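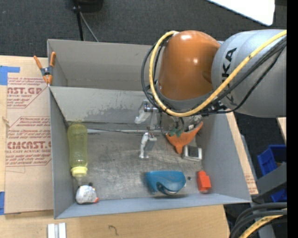 *Robot arm with its gripper open over a divided grey bin.*

## Equal minutes should be written into the under-12 rules

Our district hockey league permits coaches in the under-12 division to shorten the bench at their discretion. The rulebook covers stick length, neck guards and the colour of practice pucks. On ice time it contains one sentence, which asks coaches to be "fair". I have kept shift records for two seasons and would like that sentence replaced with a number.

A shift is easy to log. Each player has a sweater number, each shift has a start and an end, and the clock is on the wall. Last season I logged the Nullitz Flyers, my son's team, in the games I was able to attend. In the first two periods the distribution was close to even. In the third period of games decided by one goal, the top line's share went up sharply. One defenceman sat for 9 consecutive minutes of a third period in April. He was ten years old and had paid the same registration fee as the rest of the roster.

The usual defence is that players need to learn that minutes are earned. This may hold at midget or junior level, where selection is explicit and a player can choose another team. It does not hold in a house league where rosters are drawn by postal code. A ten-year-old on the third line has no mechanism for earning minutes except practice, and practice is one hour a week, shared between two teams.

A second argument is that a rule would be unenforceable. Selvaraj Mondal, who schedules the officials for our division, made this case at the spring meeting. I grant part of it. Referees should not be asked to time benches. But the Sivakumar tournament has run fixed shifts for years: a buzzer sounds, both lines come off, and play resumes with the next group. No referee tracks anything. The timekeeper presses a button that is already on the console.

Fixed shifts have costs. Penalties interact badly with the buzzer, and a short-handed team can find its weakest skaters facing the other side's strongest. With 8 skaters dressed, a common figure during flu season, the lines do not divide evenly and somebody double-shifts. The Sivakumar rules handle this by rotating the extra shift in sweater order. It is crude and the parents complain about it less than they complain about the parking.

My proposal is narrower than theirs. Use the buzzer in under-12 house league games only. Exempt goaltenders. Leave the rep teams alone, and leave overtime to the coach if the league insists on overtime, although I would drop that as well.

The rule change form is due before the summer meeting. It requires 7 signatures from registered parents, and mine has four.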